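Plosar Laugh Meter review: a clip-on that grades your stand-up set
Posted Monday, May 5, 2025
Filed under: Comedy, Gear

I do open mics, plus the odd paid spot when somebody drops out. I have recorded every set on my phone for years and listened back to perhaps half of them. The Plosar Laugh Meter is supposed to fix that. You clip it to the mic stand, it listens to the room, and by the time you're home an app has cut your set into bits and scored each one. I bought mine in February and I'm still arguing with it.

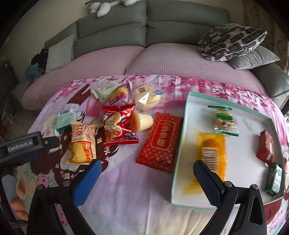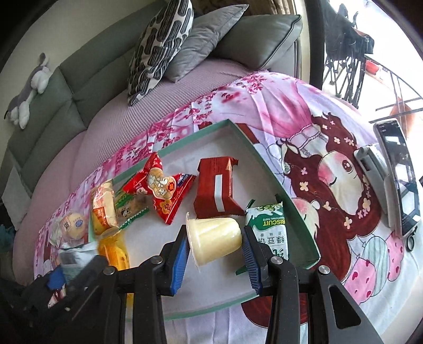
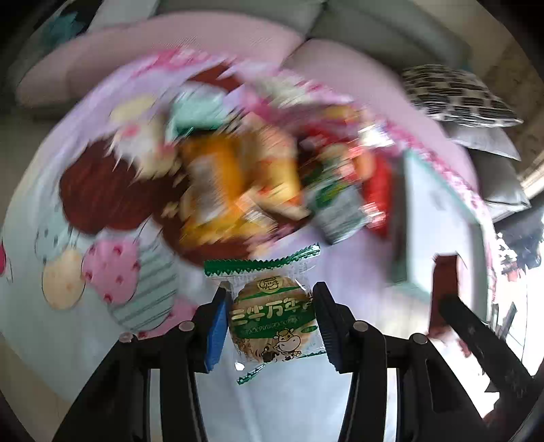 The unit is about as big as a matchbox and weighs nothing. The clip is good. It has been knocked off a stand once, by me, and survived. Setup took longer than it should have, mostly the app wanting an account, then a second password, then my "comedy goals." I typed "laughs" and it accepted that.

So, does it work? It hears laughter, I'll give it that. Over 11 sets it logged 431 laughs, a number that pleased me for an evening until I sat down with the recordings. It counts a cough if the cough is close enough. It counts the bartender. At the Daher, where the ice machine sits next to the stage, it gave my weakest closer the best score of the night, and I could hear the ice dropping right on the punchline.

Quiet rooms confuse it in the other direction. I played the back room at Studalham on a wet night to maybe a table and a half of people, and they were lovely, they smiled, a couple of them did that laugh that comes out through the nose. Plosar gave the whole set a flat line and suggested I "consider more energy." I considered sending it back.

What bothers me more is what the scoring does to your writing. A joke that needs a slow setup gets marked down for "dead time." There's a long story in my set about my uncle's boat which goes nearly two minutes before anyone laughs, and then they really laugh. The app turns the first part red every time. I caught myself adding a cheap line in the middle of it to get the color to change. It went green. The ending got less than it used to, and I've since taken the line out.

The timer is the part I'd pay for. It buzzes once when you have a minute left and twice when you're over, and you can feel it if you keep a hand on the stand. No host has had to wave a light at me since I started using it. A cheap kitchen timer won't do that quietly.

Battery is claimed at four hours. I've never done anything close to that on stage, obviously, but if you switch it on when you sign up and then get bumped to the end of the list, you will find out whether the claim is true. Mine died once before I went up.

I borrowed an Astano recorder for a couple of the same nights to compare. It has no scores, no advice and no clip, and you have to balance it on a stool. The sound is far better. You can hear where in the room the laugh started, which has taught me more than the graphs have. You still have to sit and listen to yourself, though, and I understand why people will pay to avoid it.

A few smaller complaints. The manual is some 600 words long and most of them are about disposal. Exporting a set to your computer needs the paid plan. The share button is far too close to the delete button, and I once posted a badly failed bit about dentists to a public page and left it up overnight.

Good: the clip, the buzzing timer, the size.
Bad: the laugh count, the advice, the paid export, the sound quality.

If they sold the timer alone I'd tell every new comic to get one. As it is, wait for a sale or borrow somebody's for a week. I've turned the scoring off on mine and I'm keeping it for the buzz.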